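Weltura
@weltura

Finished clearing the big beige table in the Skusville workroom this morning. Notes on method, for anyone with the same kind of surface. 1/9

Matte tops hide glare and show smudges. The gray ones here are graphite and hand oil. Dry microfiber moves the graphite around. Damp cloth first, one direction, then dry. 2/9

Do not use a melamine sponge on a matte finish. It polishes the spot you rub, and you end up with a shiny patch the size of your palm. I have one near the back corner from August. 3/9

Sorting rule: everything off the table, then back on only if it was used that day. Pens get a scribble test on scrap paper. Three dry strokes and it goes in the bin. 4/9

Pens are the slow part. The drawer held 80 of them when I started. 13 passed the test and also had a cap or a working clicker. 5/9
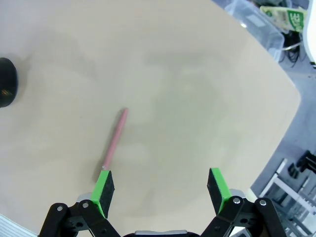
Pink pen, beige table. Some smudges still to do.

The pink one stays. It's slim enough for the loop on my Prantl notebook, where most barrels jam. Uniform color, no grip sleeve, so there's no rubber to go sticky in a warm room. 6/9

Rounded table corners: wipe along the curve, then check the underside of the lip with a finger. Dust and old tape glue collect there. A drop of cooking oil loosens the glue, dish soap takes off the oil. 7/9

For paper I use a 1000-sheet letter tray from Nurnano. Two things wrong with it. The feet mark a pale surface if you drag it, and the front edge is too high to pull a single sheet. Felt dots fixed the first. I haven't fixed the second. 8/9

Total time 10:06 to just before noon, drawer included. The second pass on the smudges is tonight, with the lamp set low at one side. Side light shows streaks that the ceiling light washes out. Will post which cloth left the fewest. 9/9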